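Questions and answers for new participants
Mostgate Letter Exchange

We are a small club for people who want to write letters by hand and receive them. I collected the questions that come most often by email. If yours is missing, write to me and I will add it.

Who can join?

Everybody from the age of 16. You do not need good handwriting and you do not need to be a native speaker of English. I am not one myself, as you can probably notice.

How do I get my first partner?

You fill in the form on the page "Join". We read it by hand and look for a person with similar interests. This takes up to three weeks, in June sometimes longer, as many members travel then. You will get one name and one address by email, and your partner gets yours on the same day.

Who writes first?

The person whose family name comes first in the alphabet. We had for a long time no rule for this, and it happened that both partners waited politely for months.

How often must I write?

We ask for one letter every two months. More is welcome if your partner agrees. If you need a pause, please send a postcard and say it – silence is what makes people sad.

Is my address safe?

Only your partner and the two organizers can see it. We had 1,649 members at the last update of the list on 3rd February, and the list is kept off the internet. If you prefer, you can use a post office box.

What should I write with?

With anything that you like. Fountain pens are popular in our club, but many members use a ballpoint or a pencil. Markers are fine for the envelope and for drawings. For the letter itself please test them first on a spare piece of the same paper, as the ink can go through thin sheets and then the back side is difficult to read.

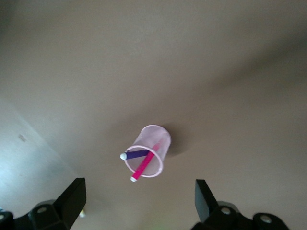

Can I type my letter?

Yes, if writing by hand is painful or tiring for you. Please mention it in the form, so that we can tell your partner before. Signing the letter by hand is a nice gesture, but it is no obligation.

What can I put in the envelope?

Flat things: stickers, tea bags, pressed leaves, a stamp, a recipe. For letters to another country please leave out seeds, plants and food, and check the customs rules. Never send money.

My partner does not answer. What now?

Wait six weeks after your letter, then send a short second one. If there is still no reply, write to Roscoe Haverford, who takes care of the matching. He will contact your partner and, if necessary, find you a new one.

Can I have more than one partner?

You can have up to three. We suggest to start with one and to ask for the next after you have exchanged a few letters.

What is the Nitholm round?

It is our group letter. One notebook travels between the members of a group, and each person adds two pages and sends it on. The waiting list is open, but it moves slowly.

Does it cost something?

The membership is free. You pay only for your paper and your stamps.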